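Notes from the Sorting Table

What a month it has been for the kitchen share! Since we opened the Vídalín shelves in September the crockery has come in by the boxful, and we have now passed 250 loans, with mugs and pudding basins well out in front. If you moved into a new place this autumn with two forks and a saucepan, I hope you've been in already. If you haven't, come and have a rummage - you need your library card and a bag with a flat bottom, and that's all.

My own favourite job is the bowls. I could sort bowls all day (and on one long afternoon I did, with the radio on and a very large pot of tea). They come in every size, from little ones that hold an egg and some salt to great wide things that would feed a rugby team, and they all have to go through the same routine before they reach the shelf. First a wash, then a run of the thumb round the rim for chips, then into a bin by themselves until we know which set they belong with. A good deep grey bin with sloping sides is perfect for this, and one bright bowl sitting in the bottom of it is a cheering thing to see.

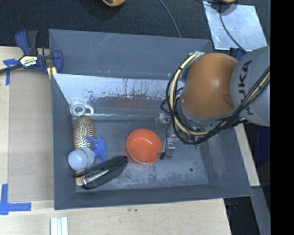 Ezequiel Arrieta wrote in to ask whether single bowls are worth bringing at all, as he has an odd one left from a set of six and had been told that charity shops won't take them. Yes, please bring it! Odd bowls are some of the quickest things to go out again. People want one for keys, or for the cat, or for proving a small loaf, and a set of six is no use to them. Tùng Châu has even started a mixed shelf where nothing matches on purpose, and it looks wonderful, all reds and yellows and one very fine green.

Do stack by size and put a sheet of newspaper between each one if you're bringing more than a couple. We can't take anything with a crack running through it, however small, and please keep lids with their bowls - a bit of string round the pair works well. Glass goes in a separate box, marked on the top and on one side.

We still need 12 soup bowls for the Kadham lunch, any colour, and something large enough for Gunhild's trifle. Drop them at the side door on Ornora Street and ring the bell twice.

Next sorting session: 11/18/19, from ten until the biscuits run out. Bring an apron.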